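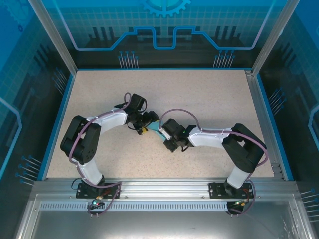
My two-arm cell has a fault that I cannot explain, and it has become a safety question for me also. When the two grippers hold the same part, the right arm sometimes stops listening for a moment, and then it jumps to where it should have been. The left arm knows nothing about this and continues. With a small piece like the teal one, held by both sides near the middle, the part is pulled out of one gripper and the right wrist swings toward the left wrist. The purple cable on each arm makes a high loop over the gripper, goes back along the upper link, around the black joint and down under the base plate. I mention it already now, as I am sure somebody will ask about the cables.

The facts, as good as I can give them:

Controller is a Brollov, one bus for each arm. Firmware is the one from October. The servos are original. Position commands are sent by my own program, with a watchdog of 200 ms. The log says "R bus timeout", then "R bus resume", and between these lines there is no position from the right arm. In the last long run this came first at cycle 1,576, so it is not something I can wait for with a meter in my hand.

What worries me most is the second part. When I pressed the stop button after one of these jumps, the left arm stopped and held. The right arm made one more short movement and then stopped. I had my hand outside, but I was thinking of taking the part out and I could have been inside.

Has anyone seen this with Brollov? I have asked Cronin, where I bought the controller, and have no answer yet.

posted by tomorrow_torque, January 19, 2025
Skisach Forum > Small Arms and Cells > Faults and Safety

gearlash
Please stop running it until the stop button question is clear. The jump is annoying, but an arm that moves after stop is another category. What does your button do exactly? Does it cut the motor power, or does it only tell the program to stop?

tomorrow_torque
It goes to an input on the Brollov. The controller then tells both buses to hold position. I did not cut power on purpose, the arms fall down when they lose it and I did not want them to hit the floor panel.

gearlash
Then you do not have an emergency stop. You have a pause button with a red color. If the right bus is deaf in that moment, the hold command does not arrive, or arrives late, and the last position command is still in the servo. That is your extra movement, I would bet on it.

slow_solder
I would look at the cable before rewriting anything. A timeout on one side only, after many cycles, is nearly always a wire. The loop over the wrist bends on every cycle, and the place where it goes into the gripper is where the copper breaks inside. You see nothing from outside. I had the same on a single arm and I lost two weeks on software.

Swap the left and right cables. If the fault moves to the left, you are finished.

tomorrow_torque
I did swap the part from the elbow to the wrist. The fault stayed on the right. I did not swap the lower part, which goes around the base and hangs over the rail. It hardly moves there.

slow_solder
"Hardly moves" is not "does not move". A loop which hangs free has its whole weight on the connector. Tie it to the rail with some slack on the connector side.

benchmoth
I don't agree with the cable theory. A broken wire gives a noisy log: bad checksums, single missing replies, one servo disappearing and coming back. He has a clean timeout and a clean resume on the whole bus. For me it looks like the supply voltage drops and all servos on the right restart their communication together.

Two arms pulling against each other on one stiff part is the worst case for current. Try the same program with something soft. If it never comes with something soft, look at the supply.

tomorrow_torque
This was a good suggestion and I followed it. Same positions, same speed, but with a light blue cloth in place of the hard piece. I raised the log to every servo, so I would see voltage too.
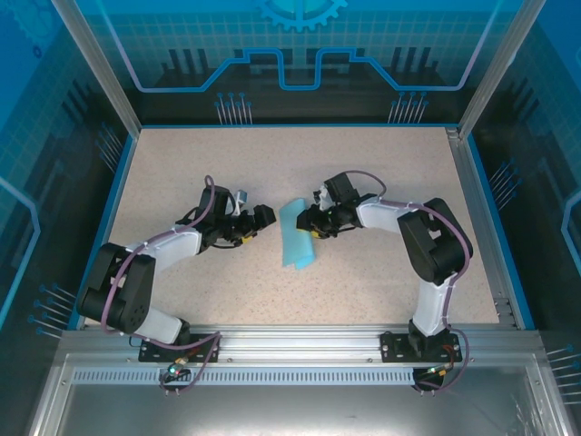
Cloth test, both arms reaching to the middle.

The result does not make anybody happy. In 40 cycles with cloth I had 2 timeouts, both on the right. That is much more often than with the hard part. The voltage on the right stays flat until the last line before the timeout. So it is not the current, or at least not only the current.

One difference: for the cloth the grippers go up after they close, and with the hard part they stay low. So the upper link on the right goes through a larger angle.

slow_solder
Larger angle, more faults. I say it politely only once: cable.

benchmoth
Or the larger log. You told us that you now read every servo. That makes more traffic on the bus, and if the bus was near its limit before, you just pushed it over. You changed two things in one test. Put the log back as it was and run the cloth again.

tomorrow_torque
You are right, I changed two things. I am a little ashamed of it. I will repeat with the short log.

gearlash
While you two fight about the reason, can we return to the jump itself? Whatever the cause is, the program should not send the arm to the present target after a gap. After resume it must read the real position, set the target equal to it, and wait for a person to confirm. And when one arm goes silent, the other arm must stop also. At Fomdale we had two arms sharing a tray, and this rule was written before anything else was written.

tomorrow_torque
I have now done this. It took one evening. After a timeout both arms hold, the program takes the measured position as the new target, and I must press a key. I also put a relay in the motor supply for the stop button, and under each elbow a block of foam, so they have something to fall on.

Then I repeated the cloth with the short log. No timeout in 40 cycles. With the long log again, the timeouts came back. So benchmoth has a point for the traffic. But then I tied the lower loop to the rail like slow_solder wrote, kept the long log, and there were fewer – not zero, but fewer. I don't know what to believe now. Maybe a poor contact and a full bus together.

For the next test I want only the right arm to work alone. No part, yellow fingers wide open just over the speckled surface, slow moves left and right, and I pull lightly at the connector with a plastic hook on a long stick. If it times out there, then the load has nothing to do with it.

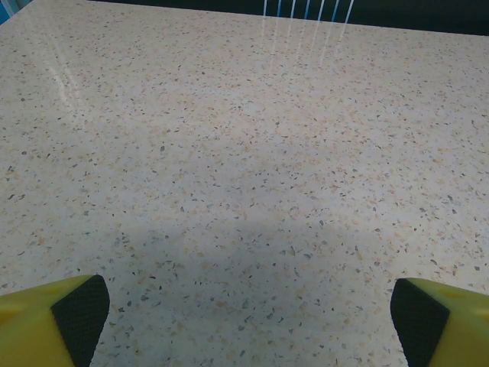 rustproof_ana
Please do not pull at a live connector, not even with a long stick. Power the arm down, open the plug at the base and look at the crimps with a magnifier. On my Brollov set two crimps were pressed on the insulation and not on the metal. They made contact for months. A crimp like this can let the data through when the bus is quiet and lose it when the bus is busy, so it would fit with both of your tests.

benchmoth
A bad crimp does not care how much traffic there is. It is open or it is closed.

rustproof_ana
It has resistance too. The edges of the signal become round, and some replies are read wrong. If the controller throws the wrong ones away without a log line, you see only the timeout when too many are missing in a row. Does Brollov log a bad checksum at all? In my version it was off by default.

tomorrow_torque
I looked in the settings and it is off here also. So my "clean" log was never clean, it only did not tell me. I have switched it on.

benchmoth
Okay, then I take back the part about the clean log. I still want to see the bus load measured.

gearlash
Does the relay cut both arms, or did you wire only the right one? Please check it with the arms parked low and nothing in the grippers.

tomorrow_torque
Both. I tested it three times from the parked position, and the foam is thick enough on the left but a little thin on the right, I will double it. The plug at the right base comes open tomorrow, with power off. I will write which crimp it is, if it is a crimp.

slow_solder
Open the left one as well, so you have something to compare with.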